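4.3 Recording Reference Frames for the Relocalization Study

This section applies to the wrist camera on the Verkura arm and to the Matholm capture tool, version 2. Complete the intrinsic calibration in 4.2 before starting. The procedure produces the reference set against which the Clenis pose estimator is scored.

1. Home the arm and confirm that the joint status line reads READY.

2. Set the exposure mode to FIXED. Automatic exposure changes the intensity of feature patches between frames and invalidates the match scores.

3. Load the circular mask supplied with the lens profile. Pixels outside the mask are excluded from feature detection.

4. Move the wrist to the first room-facing pose and capture a single frame. 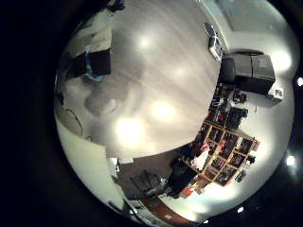
Feature selection runs on the raw fisheye frame. Undistortion is applied afterward to the keypoint coordinates only, which keeps interpolation error out of the descriptors. Fixed furniture gives the most repeatable keypoints. The grid of square cubbies in the wooden bookshelf supplies corners at known spacing, while the large grey-white surface carries little texture and should not be expected to contribute. Bright spots on that surface move with the viewing angle if they are reflections and must be masked. Small white points in the black border lie outside the valid circle and are removed by the mask loaded in step 3.

5. Open the keypoint overlay. If fewer than 200 keypoints remain after masking, rotate the wrist joint and repeat step 4.

6. Save the frame as a room reference. The tool writes the joint angles to the same record.

CAUTION: Keep clear of the arm while the wrist joint is rotating. Do not reach into the workspace to adjust the lens.

7. Lower the wrist to the first work-surface pose. Limit joint speed to 90 percent of the value stored in the motion profile.

8. Wait for the vibration indicator to clear, then capture.

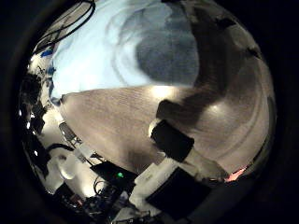
9. Apply the finger mask. Keypoints on the gripper move with the camera and bias the pose estimate toward zero motion. Regenerate this mask whenever the finger pads are replaced.

10. Repeat steps 7 through 9 for each pose in the list, then select CLOSE SET.

NOTE: The September reference set was recorded without the finger mask and must not be merged with later sets.

Result. The set closed on November 24, 2019 contains 1,193 accepted frames. With both masks active, the estimator recovered the correct room pose more often than the Mockus baseline, and most remaining failures came from work-surface frames with no fixed furniture in view. Report discrepancies to Zane Laur with the set number and the joint log attached.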